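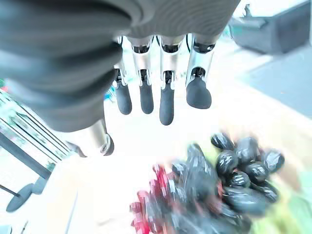
Six clean picks is six clean picks, the Rulau team wrote under my last entry, so why are we still arguing about the sorting score? Fine. I'm still arguing. Six picks with one student nudging the crate between tries doesn't tell me the hand can pick, and I won't put it in the report that way.

4/9/24, Dosville hall, club setup for the produce task

Wrist camera first. Fingers pointing down, the clip smears badly whenever the arm moves, and the worst of it falls on the pile we care about. The black pieces are shiny and many of them carry a white highlight. The students' segmentation code likes highlights far too much. It was trained on 1,036 stills from the Bettencourt bench, all shot with the arm parked. I said in January that parked stills would flatter it. Anyone who wants to show me a good number can show me one from a moving wrist.

Tabletop is blown out as well. Exposure was left on auto again. Lock it, write the value on the whiteboard, leave it alone.

Grip: the rubber tips are fine in principle. I don't trust the claim that they'll hold anything in the bin without a force limit. Current limit is set to 52 in the config with no units beside it and no note of who picked it. Find out, or measure it again.

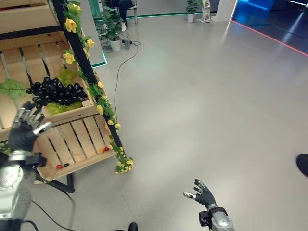

Doing the crates with both hands would halve the time, according to a comment in the Vadska channel. Maybe on paper. The plan as coded has the left hand going for the crates while the right waits out over the floor, and a waiting hand saves no time at all. Before anyone touches two-handed planning I want the left one to reach the tilted crate and come back without brushing the slats, 200 runs in simulation and then slowly on the real thing.

Other gripes, while I have them:
- Grapes are one bunch, not single pieces. Our grasp list treats each berry as a target. Silly.
- The crate sits at an angle and the model still has it flat.
- Garland on the post isn't in the collision model. Yellow flowers or not, a finger can snag on it.
- Cables off the left forearm reach the floor. Tie them up before the next run.

Students want to enter the open round with this. My vote is no until the wrist clips are redone with the exposure locked. Config file is on the shared drive, old one kept beside it.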